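## Two arms, one table

The assembly hall at Rulton has run ring gears by hand since the plant opened. A fitter picks the ring, seats it on the disc, checks the bore and passes it on. At Ostermann, the firm that owns the line, the target for the new cell is 1000 assemblies per shift, with two arms sharing one table.

Before any hardware is bolted down, each motion is run in simulation. Nele Hagedorn, the process engineer, steps through the sequence in Flistance, the plant's planning software, and flags every pose in which one arm enters the other's working space. 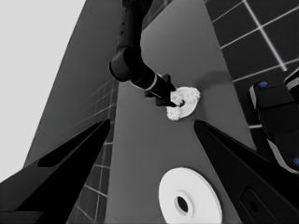 *Simulated view of the shared table: one gripper at the ruffled ring, the fingers of another in the foreground.*

Part handling is the slow item. A fitter corrects a tilted ring by feel and does not log it. The cell needs a tolerance, a force limit and a rule for what to do when either is exceeded. Hagedorn's list of such rules stood at 12 in August. Most of them came from the fitters.

Sadia Sial has worked the station for nine years and now spends two hours of each shift beside the engineers. Her grade changed from fitter to cell operator, with a different pay scale and a different training record. "I used to know by the sound," she says. "Now I have to write down what the sound was."

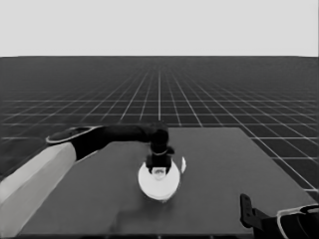
Vertical approach was chosen over a side grip after the first series of 1663 simulated cycles. It costs time on the return stroke and leaves more clearance for the second arm. Detlef Hollmann, who represents the hall's employees, has asked for the same data on manual intervention: how often a person will have to open the guard, and who carries the downtime in the shift report. Ostermann has agreed to supply it before the cell is signed off.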